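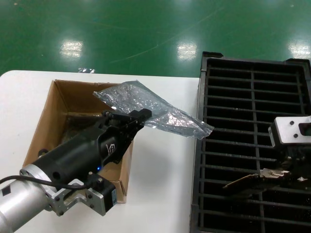 Pletix Balloon Flight: Frequently Asked Questions

Last updated 16 Sep 2021

What is the Pletix flight?

Pletix is a gas balloon that will try to set a new club distance mark for a crew of two. The mark to beat is 2150 miles, measured in a straight line from the launch point to the landing point. Any extra distance the balloon covers by curving along with the wind doesn't count.

Is this a hot air balloon?

No. A hot air balloon burns propane and usually stays up for a few hours. A gas balloon is filled with a lifting gas and needs no burner, so it can stay up for days. Pletix holds 1000 cubic meters of hydrogen when full.

Why hydrogen and not helium?

Cost, mostly. Helium is much more expensive and has been hard to get in the amounts we need. Hydrogen also lifts slightly more for the same volume. It is flammable, so there are strict rules at the launch field during filling: no smoking, no phones inside the rope line, and cotton clothing for anyone handling the fabric.

Where does it launch?

From the grass field at Brallivach, on the north side of the access road. The gas supplier can bring its trailers right up to the filling area there.

When is the launch?

We have a window of 7 days and will go on the first night with suitable weather. The first window was in August and closed without a launch. Winds at the surface were fine on two of the nights, but the upper winds would have carried the balloon toward the coast too early. Dates for the next window will be posted on this page when the field permit is confirmed.

What weather do you need?

Light wind on the ground for filling, no thunderstorms along the expected track, and a steady flow at altitude. The launch call is made in the early evening, after the second forecast of the day.

How do the pilots steer?

They can't steer directly. The wind often blows in different directions at different heights, so they climb or descend to find one that suits them. To climb, they pour out sand. To descend, they let out a little gas through the valve at the top.

How long will they be in the air?

The plan allows for three nights. Night flying costs very little ballast. Daytime is harder, as the sun warms the gas and the balloon rises, then sinks again at sunset. Most of the sand is used at the end of each day, and the flight is close to over when there isn't enough left for another sunset.

How big is the basket?

Big enough for one person to lie down while the other stands watch. The sandbags hang on the outside. There is a fold-down bunk, a radio shelf and a small chart board.

What do they eat?

Cold food for the most part. No open flame is allowed under a hydrogen balloon, so any hot meal comes from self-heating packs, and those are used only with the pilots' agreement on the day.

Do they need oxygen?

Yes, on the higher parts of the flight. Bottled oxygen is carried for both crew members.

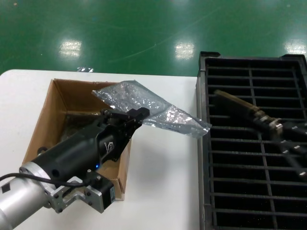

White table and green floor.

Who made the balloon?

The envelope and net came from Yurchenko. The basket is older and was used on earlier flights under a different envelope. It was re-roped before this project.

Who checks the distance?

Two sealed flight recorders are carried on board. After landing they go unopened to the Clisosov observers, who work out the distance and publish the result. Please don't ask us for an official number before then. We won't have one.

Can I watch the launch?

Yes. Parking is in the lower lot only. Filling takes several hours and usually starts after dark, so bring a warm jacket and a flashlight. Dogs must stay in the car. Drones are not allowed anywhere near the field.

Can I follow the flight online?

A tracker link will go up on this page at launch. The position updates every few minutes. If it stops, the usual cause is a gap in satellite coverage or a battery being changed. Please do not call the emergency services on account of the tracker.

What happens if it lands on my property?

The crew will try to find the owner before moving anything. Please keep people, vehicles and cigarettes well away until the pilots say the envelope is empty. Any damage to crops or fences is covered by the flight's insurance, and the crew carries claim forms.

Can I buy a ride?

No. Pletix does not carry passengers.

My question isn't listed. How do I get in touch?

Use the contact form. Replies may be slow during a launch window.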